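On May 9, 2021, a list member wrote:

> Does anyone know if the Rodley office still takes the old claim forms for shared desks? I have a stack of them and would like to use them up. Also, is the July cutoff for changes still on, or has that moved?

The old forms are fine through the end of July. After that the front desk will only take the new ones. You can tell them apart by the box for your extension at the top right.

The cutoff for changes hasn't moved. If you want a different desk or want to give one up, send it in before the building closes for the carpet work. Room 226 and the small rooms next to it are done first, so people there should pack up early.

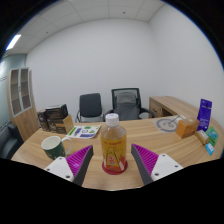
Monthly rent for a half-time desk stays at 129 dollars. The key deposit is 40 — you get it back when you turn in the key, and it can't be put toward the last month. A few people asked about that last time.

Oravec has the contract for the carpet. They will move desks and chairs but not anything on top of them or in the drawers. Please label your boxes with your name and room number.

One more thing for the quoted message: if your forms have the Editz logo on the back, those are from before the address change. Cross out the street line and write in the new one.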